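Zelholm outage log

README for the bank downtime table, version 3. Maintained by Jeferson Dantas.

What this is

A table of 2,218 customer reports of banking app and card trouble, grouped into 191 outages. A report is one person saying that something did not work: a login refused, a transfer stuck, a card turned down at a till. An outage is a group of reports that I think share a cause. I say "think" because the banks rarely confirm it, and when they do the wording is usually "some customers may have experienced delays".

Please read the section on known problems before you quote any of this.

Where the reports come from

Most came through the Etik complaints form. The rest were copied by hand from public posts, with names and account details taken out. Etik's form asks for the bank, the service and the time the trouble began. People fill in the time badly. A good many put the time they gave up.
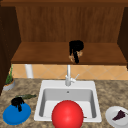 Wooden shelf with a black and tan object near its front edge. Computer render.

Columns

bank_code: a short code, kept the same across versions
service: app, web, card, cash machine or unknown
first_report: time of the earliest report
bank_says_start: the start time given by the bank, blank if it gave none
bank_says_end: as above
last_report: time of the latest report
apology: yes or no
refund_offered: yes, no or unclear

The bank gave an end time for 163 of the outages. I would not treat that as the time service came back. In 50 of those, reports carried on after the bank had said all was well – sometimes for hours. It may be people reporting late. I doubt that covers all of it.

Known problems

Big banks have more customers and so more reports. Ranking banks by raw count tells you who is big. Miranda did exactly this in its June newsletter and I asked them to stop.

Card failures are under-reported, as far as I can tell. People blame the shop.

The Asteo score, which some users join to this table, claims to measure "resilience". I have not seen how it is worked out and can't recommend it. 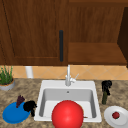

Changes in version 3

Split the old "online" service into app and web. Removed duplicate reports. Times are now all in UTC, apart from the bank_says columns, which are left as published. Refund_offered is new and patchy for older rows.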